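Notebook, handling trials, 7/11/23
Present: Gudrun Meinecke, Divya Raju, self (O. Kettler)

Jewellery task, two hand-held units. Tin on the left, necklace and watch out on the cloth. Target from Hamann is sorting of mixed returns at Grenenham, at present done by hand at two benches.

Strand items are the difficulty. If the jaws close on the middle of a necklace, the rest bunches below the grip and the free end stays on the cloth. Pad pressure left at 30 on the Flikotix scale. Divya wants it lower for pearls. Not changed today.

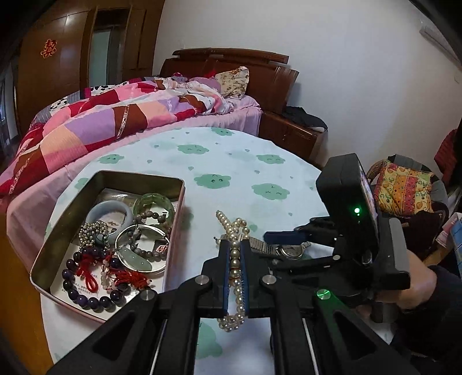 Bench staff at Grenenham log up to 700 pieces a shift, untangling included. Henrike Wendt's note from there: the sorters don't object to handing over watches and bangles, but if the easy pieces go, what remains for them is knots all day. Pay is per piece at the moment, so the rate would have to be reset before anything is installed. Passed to Gisela Brandes, no reply yet.

Gudrun suggests rotating, 15 minutes on tangles and then a spell checking the machine's output. Clendton tried something similar and kept it. Ask them for the rota. 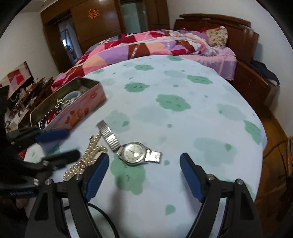

Expanding bracelets to be logged as a class of their own, separate from rigid bangles. They give when pulled and the width reading drifts. Job sheet 3075 still has them under "rings, misc." Correct it.

Open:
- pad pressure for pearls (Divya)
- piece rate, need an answer before January
- who clears a jam at the bench, sorter or technician? Sorters have asked to be trained for it. I would agree to that.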